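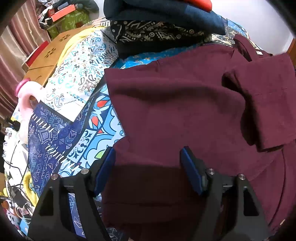
Maroon on the bed: one garment from a full wardrobe.

Call for participants: The Clothes We Keep

Do you own a sweater you've had longer than your car? Pants you've patched twice and would happily patch again? We want to hear from you!

The Semesport Clothing Diary is looking for 40 people in and near Brelisby to keep a simple record of what they wear, wash, mend and pass on. The diary runs for 57 days, starting in January. You don't need to sew, and you don't need to care about fashion. A drawer full of old T-shirts is just as welcome as a cedar closet.
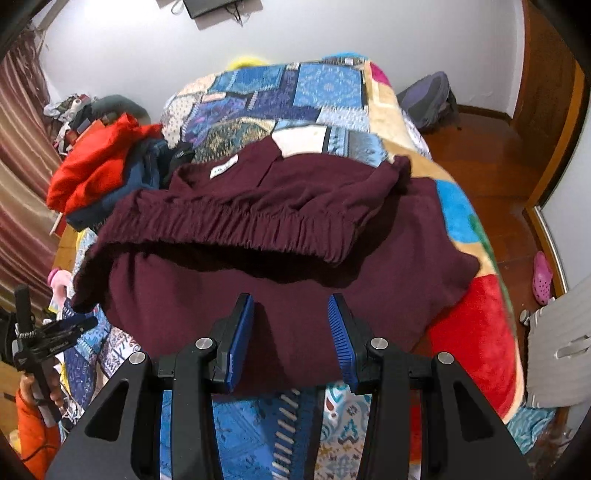

Most of the work is a short note each evening – what you had on, how it felt, whether anything tore or got too tight. In the first week we also ask you to go through your closet and write down what each piece is made of. Turn things inside out if you have to. A little white label like the one on the maroon knit here is what you're after, and if the print has faded away, just write "can't read" and move on. Remo Lüthi is happy to help with mystery fabrics (he loves them, so please bring the weird ones).

There are two group evenings at the Hofstetter building on Drurnlow Street, with soup and a mending table. Theresia Eberhard will show anyone who's curious how to replace tired elastic or sew a button on
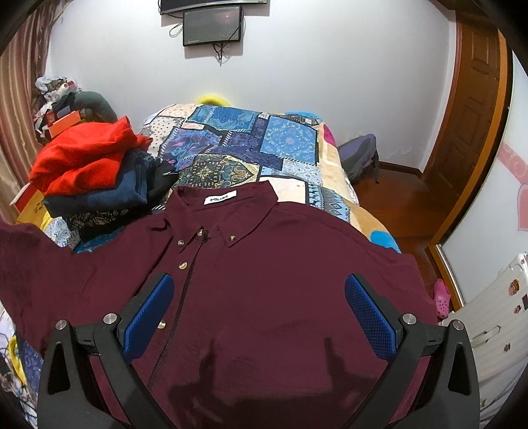 so that it stays put through a winter of washing. Come to one or both.

Who can join: anyone 18 or older who does at least some of their own laundry. Couples and roommates can sign up together, but each person keeps a separate diary. We'd especially love to hear from people who work nights or wear a uniform.

You'll get a printed diary, a small mending kit and a $40 thank-you at the end.

To apply, send a few lines about the oldest thing you still wear to Heidrun Reisinger at the Semesport front desk, or drop a note in the box by the door. Sign-up closes at the end of December 2025.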